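Utilizamos cookies propias y de terceros para mejorar su experiencia. Si continúa navegando, entendemos que acepta su uso. Aceptar | Configurar

Gestión deportiva en el motociclismo
Tema 4. El piloto que no puede correr: bajas, sustitutos y vuelta a la parrilla

Apuntes de clase. No sustituyen a la asistencia, aunque cada curso haya quien lo intente.

1. Planteamiento

En los temas anteriores hemos tratado al piloto como un señor que se sube a la moto el domingo. Buena parte del trabajo de un equipo consiste en gestionar los domingos en que no se sube. Las causas son conocidas: fracturas, conmociones, virus, agotamiento y, de vez en cuando, un desacuerdo contractual que cojea de la pierna derecha o de la izquierda según quién pregunte.

Trabajaremos con el caso Plarine, un equipo privado con dos motos, un patrocinador nervioso (Mendosero, embutidos) y un piloto titular, al que llamaremos el titular, que se rompe la clavícula entrenando en bicicleta. Los pilotos se rompen muchas cosas en bicicleta.

2. Las primeras horas

El equipo tiene tres conversaciones pendientes y las suele tener en el orden equivocado. Plarine llamó antes a Mendosero que al médico, y el comunicado salió con un plazo de recuperación que ningún cirujano había pronunciado. Cuando el plazo no se cumplió, la prensa habló de recaída. No hubo tal recaída, solo un jefe de prensa optimista.

Conviene separar tres papeles que en un equipo pequeño acaban en la misma carpeta:
- el parte médico, que pertenece al piloto;
- el comunicado, que pertenece al equipo;
- el contrato, que pertenece a los abogados desde el momento en que alguien lo abre. 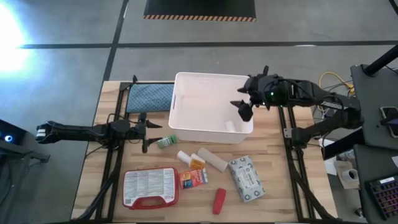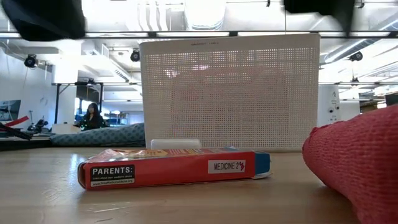
3. El sustituto

Hay dos escuelas. La primera sube al probador, que conoce la moto y no va a pedir nada. La segunda ficha a un joven rápido y reza. Plarine optó por la segunda en el circuito de Ostau: el chico acabó cuarto en seco y el lunes su representante ya hablaba en plural.

El error fue de redacción. El contrato de sustitución, preparado por la gestoría Vasiliauskas, fijaba 500 euros por punto y no decía nada de la duración. En clase veremos la cláusula completa - traigan café - y discutiremos qué pasa si el titular pide el alta antes de tiempo para recuperar su asiento.

4. La vuelta

Un piloto que vuelve al 80 % dirá que está al 100. Uno que está al 100 dirá que le molesta un poco, por si acaso. El cronómetro ayuda, pero una vuelta rápida mide mal la resistencia: el brazo que aguanta la clasificación puede rendirse a media carrera. Por eso interesa mirar la simulación completa y la caída de ritmo en el último tercio.

Queda la baja sin escayola. El agotamiento no sale en las radiografías, y el paddock, tan comprensivo con el titanio, se pone filosófico en cuanto no hay tornillos que enseñar. El protocolo debería ser el mismo: diagnóstico, reserva y una fecha que se pueda mover.

Para el jueves

Redactar el comunicado que Plarine debió publicar, en 100 palabras como máximo. Los adjetivos heroicos restan nota. Quien escriba «guerrero» repite el ejercicio.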